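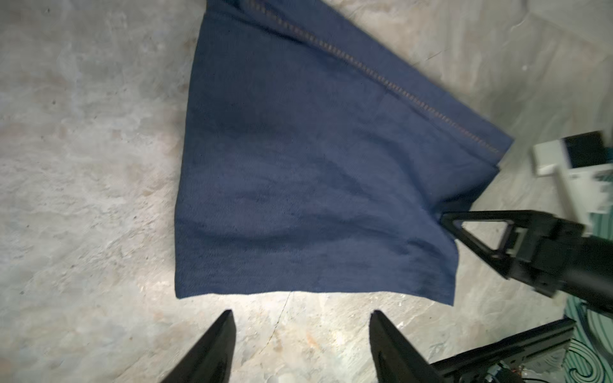 Page last changed: Wednesday, 4:15 pm

Two-arm folding cell - pre-run checklist, Cenow robotics club
Do all of it before power on. Initial the sheet.

1. Base bolts, both arms. OK. Left one took a quarter turn.
2. Gripper fingers - tips tight, no chips. OK
3. Cables clear of the joints through full travel. Watch this one, loops are long. Re-tie if they catch.
4. E-stop, press and release, both arms. OK
5. Speed cap at 30 percent for new code. Was left at 40, set it back!!
6. Floor wiped, no grit or thread ends. OK

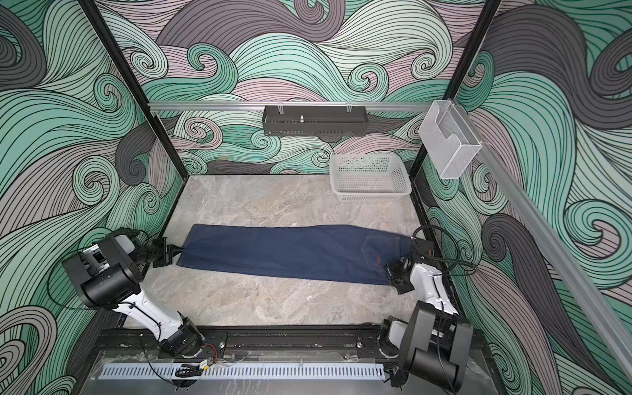

7. Denim is heavier than the towels so grip force goes up, but not past 11 on the Wosov slider. Stop if the arms start pulling against eachother.
8. Hands out before you call "live". No exceptions, even for a quick fix.
9. Log sheet - write down every drop. We need 200 logged folds for the Esteck entry.

Open items: spare fingertips not orderd yet. Item 3 gets checked again before the next run.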